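Print | E-mail this article

Two arms and a lot of patience: is the Lirneck kit worth it?

Fri 6 July

I've wanted a pair of robot arms ever since I was small enough to think they'd tidy my bedroom, so when our workshop signed up for the Lirneck two-arm kit in April I was unbearable for a week. It's a rental, £1,079 a month, and for that you get the arms, the software and a support line run out of Nindholm (they do pick up, bless them).

The selling point is that you teach it by hand. You pick up the controllers, you move, the arms move, and after enough goes the thing is supposed to manage by itself. Torley, the firm that sells it over here, reckons 1,000 goes will cover a simple job. I did 57 on my first day and had to lie on the floor afterwards!

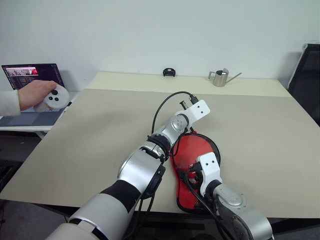 Controller in hand, laptop open, and the right gripper down on the red piece.

And I loved it, mostly. Steering a gripper is a bit like eating peas with somebody else's fork, but there's a moment when your wrist stops arguing and you just do it. I can't think of another bit of kit that has made me grin like that.

My grumble is with the brochure. It talks as if the hours were free, and they aren't – someone has to stand there, and if that someone is paid then the rent is the small number. Gallegos, the rival kit, costs more but comes with four jobs already taught. For a small place like ours I think that's the fairer offer, even if it's much less fun.

I'd still keep the Lirneck. I'd just like Torley to print the hours next to the price, in the same size of type.

Shares: 57 | Comments: 4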